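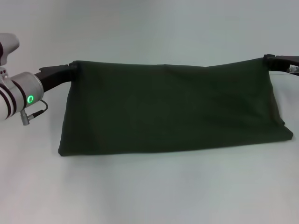
About us

Damance is a small workshop in Weselberg that tries out grippers, arms, cameras and controllers and writes up how they get on. We're six people, and we love this stuff!

Cloth is our favourite test. A box stays the same shape when you pick it up, but a piece of fabric sags, bunches and folds over itself, and a pair of grippers that looks perfect on paper can make a real mess of it. So every gripper that comes through the door gets a go at holding a cloth by two corners over a plain white table, with a second arm on the other side. After that we try towels, sleeves, netting and whatever Malachy Dunne has brought in from home.

We repeat each task 30 times per gripper, with the same fabric and the same lighting, and we keep the bad runs in the results (they're often the most interesting part). The library stood at 215 write-ups in July and you can read any of them free of charge.

Asnakech Mamo looks after the arms and controllers. Pallavi Sandhu does the cameras – ask her about dark fabric if you have an afternoon to spare. Imad Awad designs and prints fingertips, and Sânziana Pană runs the Hudine project, our long comparison of soft and hard jaws.

Got a gripper you'd like us to try? Send it over, with its cables please, or come and visit. The kettle goes on at 10.30.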